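Grollau Evening Program
Household Objects and Their Claims
Notes for session 6: shape blocks

Read these before class. They are my notes, so they lean the way I lean.

Every catalog of toys for small children has a page of painted wooden shapes, and every one of those pages says the same thing. The blocks "teach geometry." I would like us to spend the evening asking what that could mean. A child who picks up a triangular prism has picked up a triangular prism. Whether anything about triangles got in is a separate question, and the catalog has no interest in it.

Start with the names. Sellers call a block a "hexagon" or a "circle," and neither one is a thing you can hold. What you hold is a prism or a cylinder, and its side is a rectangle or a curve. Lay a cylinder down and the circle faces sideways. Grown-ups say "circle" all the same. I can't prove this does harm, but I don't see how it helps.

Then the set list. The Clumon set and the Hoarau set both put stars and hearts in with the cubes. A cube belongs to a family of solids you can compare by faces and edges. A heart belongs to greeting cards. I have read the argument that familiar shapes "draw the child in," and I have yet to find anybody who tested it against a plain box of cubes.

Color is the part I trust least. If each shape always comes in its own color, a child can sort the whole set by color and look very clever about shape. A mixed set is better. When cylinders come in both red and green, color won't do the job and the child has to look at the form.
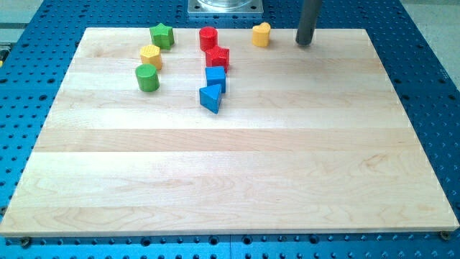 Surface matters too. Some makers engrave marks on the top of a block and leave the others smooth. Fingers will find that before eyes do, so a sorting task done by touch may be a task about texture. Check your set before you claim otherwise.

The Cuvska leaflet in your packet says 53 out of 100 parents saw "improved shape awareness." Saw it how, and compared with what? The leaflet doesn't say. Bring it with you and mark the two sentences you find weakest.

For the exercise, work in pairs. One person sorts a set by any rule and keeps quiet about it. The other guesses the rule, then tries to name a second rule that gives the same piles. Write both down. If you can't find a second one, trade sets with another pair and try again.

Reading for next time is the chapter on stacking toys. Skip the introduction.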